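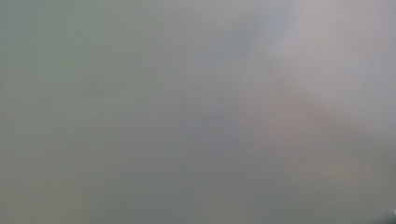 About Tredach

Tredach is a materials testing laboratory for paints, plasters and mineral coatings. We test finished products for manufacturers, check site samples for contractors, and write specifications for building owners who have to recoat something and want to know what is already on the wall. We do not sell coatings and we do not apply them.

The laboratory is in Provstead, with a second office in Lagos that handles sample intake and site inspection for West Africa. All instrumental work is done in Provstead. Samples taken in through Lagos are logged there, sealed, and shipped once a week.

What we test

Most of the work falls under adhesion, water vapor transmission, scrub resistance and color stability. Adhesion is measured by pull-off and by cross-cut, depending on the substrate and film thickness. For soft lime plasters we use pull-off only. Cross-cut results on lime are hard to repeat between operators and we stopped reporting them.

Vapor transmission is run by the cup method at controlled temperature and humidity. A standard run takes six weeks for low-permeability films. Shorter runs are available for limewash and silicate paints, where the weight change settles sooner. We report the raw weighings along with the calculated value, so a client's own engineer can redo the arithmetic.

Color work is done with a bench spectrophotometer, reading each panel before and after exposure. Clients sometimes ask for a visual grade as well. We provide one under a fixed light source with two assessors, and list it separately from the instrument figures.

Lead and other heavy metals in old paint are tested on request. Please tell us before sending flakes from a building you suspect, as they are handled on a separate bench and need different packaging.

How the laboratory started

The company was set up by Oratile Mkhize, a coatings chemist who had spent several years in production quality control at a paint plant. The first contract was for Girbridge, a terrace of 78 rental houses where the exterior masonry paint had blistered within two winters. The supplier blamed the application and the applicator blamed the product. Sections taken through the blisters showed a cement render under an older oil-bound paint, with moisture held between the two. The whole coating system came off the north elevations and was replaced with a silicate paint.

The Girbridge report is still the pattern for the ones we write now: sample locations, method, readings, then findings. Photographs go in an appendix. Recommendations are given only when the client asks for them, in a separate letter.

The archive

We keep a retained portion of every sample for the period stated in the contract, and longer where the client agrees. The archive holds more than 1608 panels and fragments, indexed by binder type, substrate and year. A set of 71 reference panels is kept in the dark and read every July to check the drift of the spectrophotometer against its calibration tile. The readings are available to clients with an open job number.

Sending samples

Flat panels should be packed face to face with release paper between them. Fragments should go in rigid containers, one location per container, marked with the location and the depth if it is known. Do not use adhesive tape on a painted surface. Wet paint must be in its original can or a clean lined tin, filled close to the top.

A submission form is required for each batch. Batches without a form are held for 6 working days and then returned at the sender's cost. Quotations are normally sent within two working days of receiving a completed form.

Staff

Oratile Mkhize remains technical director and signs all adhesion and permeability reports. Color reports are signed by the section lead on duty. Inspectors in Lagos report to the Provstead office and follow the same sampling procedure.

Page last reviewed May 20, 2022

6 shares

This website uses cookies to measure visits. By continuing to use the site you accept our cookie policy. Accept | Settings

© Tredach. All rights reserved. Contact | Terms of testing | Privacy | Back to top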